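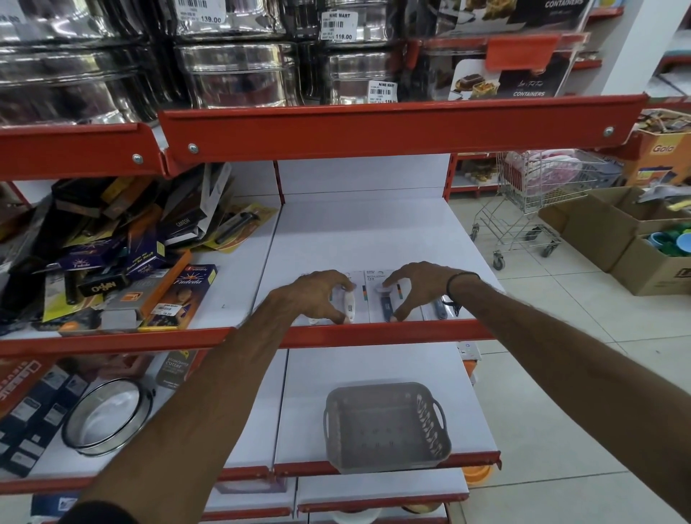 Prices ought to be on the shelf before the shopper asks, Kobina Mensah told the meeting in Didbridge, and the rest of the evening more or less followed from that.

FOR IMMEDIATE RELEASE
Tuesday, April 21, 2026

DIDBRIDGE STORES SIGN UP TO PLAIN PRICE PLEDGE
Housewares and hardware shops first in, grocers to follow

Didbridge - 42 independent stores have signed the Plain Price Pledge, a voluntary code on how prices are shown to shoppers. Run by the Didbridge Shopkeepers' League. Starts now for housewares and hardware. Groceries in September.

The pledge is short. One page, large type. Stores that sign agree to put the full price on the item or on the shelf directly under it, to take down old sale signs the same day the sale ends, and to charge the lower price when two prices disagree. No small print on the back. There is no back.

"We had a longer version and it was terrible," said Natanael Caldeira, who wrote both. "People read the first paragraph and went to serve a customer. So we cut it."

Signing is free. Stores get a window card, a sheet for staff and a phone number for questions. The window card is green and comes in 2 sizes, please say which when you write in becuase the large one does not fit most doors.

WHY NOW

Complaints, mainly. The League's counter on Lopes Street takes them in person and by mail, and for the past year the most common one has been the price at the register not matching the price on the shelf. Not big amounts. A few cents on a sponge, a bit more on a frying pan. But shoppers remember it, and they tell their neighbors, and the store next door gets blamed as well.

Second most common - no price at all. Kitchen goods are bad for this. Peelers, openers, whisks, anything on a hook. The tag falls off and does not get replaced, then a line forms while somebody goes to find out.
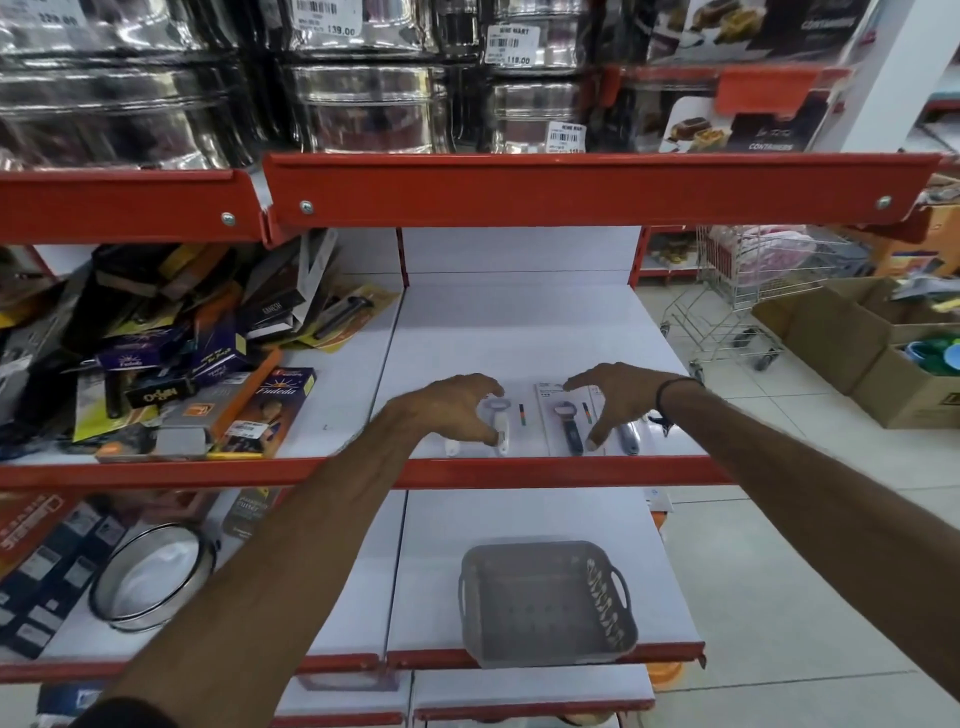 Where the sticker goes was the longest argument of the night. Some stores want shelf labels only, since one label is quicker to change than a whole stack. Others want a sticker on every item. The pledge allows either, as long as it faces the shopper. Caldeira's own view is that polished steel should be stickered on the piece itself, a white label with the price and barcode together, 139.00 or 119.00 or whatever it is, in black, on the side that faces out. Stickers on lids do not count if the lids are stacked face down. Stickers must also come off clean, and the League will send round a list of the ones that do.

HOW IT WILL BE CHECKED

Lightly. Ivone Xavier will visit every signed store over the summer, unannounced, and pick 7 items. All 7 go to the register. If the prices match, fine, she signs the sheet and leaves. If they don't, the store has 4 days to fix it and she comes back. No fines. A store that fails twice hands back the window card.

"I am not there to catch anyone out," Xavier said. "Pens run out. Kids pull labels off. I just want it put right by the time I come back."

Results will be posted at the Lopes Street counter. Store names included, which not everyone liked.

WHAT STORES SAID

Simone Andrade has sold pots, pans and lunch boxes on Grekasley Road for years and signed on the night. She has already redone her front shelves. "Took me a whole Sunday," she said. "Found things I forgot we had. Found a price from the old owner."

Wellington Toledo signed too, but wants the grocery start date moved. Fresh goods change price in the morning and again by late afternoon, and he does not have the staff to relabel twice. The League says it will look at chalk boards for produce. Nothing decided yet.

Oditz, the label printer on the same road, is offering signed stores a discount on plain white rolls until the end of September. Ask at their front desk and bring the pledge sheet with you, signed copy, not the blank.

TO SIGN

Pick up the sheet at the Lopes Street counter, weekdays, mornings only. Bring it back the same way. Stores outside Didbridge can sign if they are with in the bus zone. Grekasley stores are in the bus zone, we have been asked this a lot.

Shoppers who want to report a price can use the same counter. Keep the receipt.

Press contact: Natanael Caldeira, Didbridge Shopkeepers' League, Lopes Street, Didbridge. Calls before noon please.

ENDS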